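11/18/20 – handheld gripper, slipping grip

Syahrul's note from September says the pads "wear out" and should be swapped every 200 grabs. I don't buy it. The set he pulled is still in the drawer and I can't find a mark on it. Changed the pads anyway so we can stop arguing, cleaned the seats with alcohol, left overnight. First 2 runs after that slipped exactly as before. So much for pads.

Next suspect was the Jevadness width reading. Puspita swears by the factory zero. Re-zeroed it closed on the 2 mm shim, came back after lunch, and it had wandered again. Tightened the marker post, which had some play in it. Better, but I'm not calling it fixed on one afternoon.

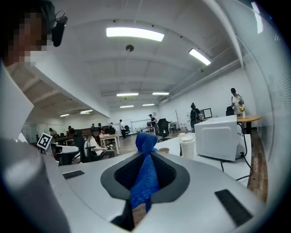 Marker calibration has to be redone whenever that post is touched, whatever the Wibisono sheet claims. Did it at my own desk first, then carried the gripper out to the open office for cloth. Used the blue knit, which bunches into a narrow twist in the opening, and the square marker sits a bit tilted on its white post. Whether that tilt matters I don't know. Gilang says no – he said no about the play as well.

To do: log width over 600 cycles before anyone orders more pads. Ask Intan for the thread locker.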